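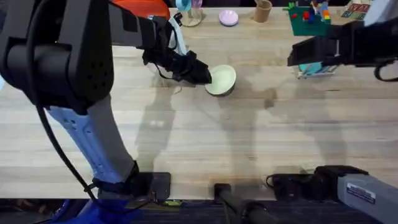 Comfort Issahaku wrote in to say that shallow bowls are a waste of a cupboard, and that anyone short of shelf space should buy deep ones and be done with it. Her deep ones nest six high, apparently, and she has had no trouble with them since moving to Drisbridge.

I measured mine again after reading that. The shelf has 282 mm of clear height. A shallow bowl adds less to the stack than a deep one only if the walls are thin and the foot ring is small. The pale green one has a wide, low shape and sits flat on the table, so I use it for anything that has to be reached from the side: chopped onion, loose screws, keys.

Capacity is the weak point. Filled to the rim with water, it came to 848 ml on the kitchen scales, taking a gram as a millilitre. In practice soup stops well short of that, or it ends up on the wood. Pale wood shows tomato very clearly.

The colours are darker outside and lighter within - I prefer this, as rice and flour are easier to judge against the inside than they were in the old Bilyk set, which was dark all over.

Comfort's deep bowls would win on soup. For a bare table and things picked out by the handful, I am keeping the shallow one. The Andthorpe shelf brackets arrive in September and I will measure again then.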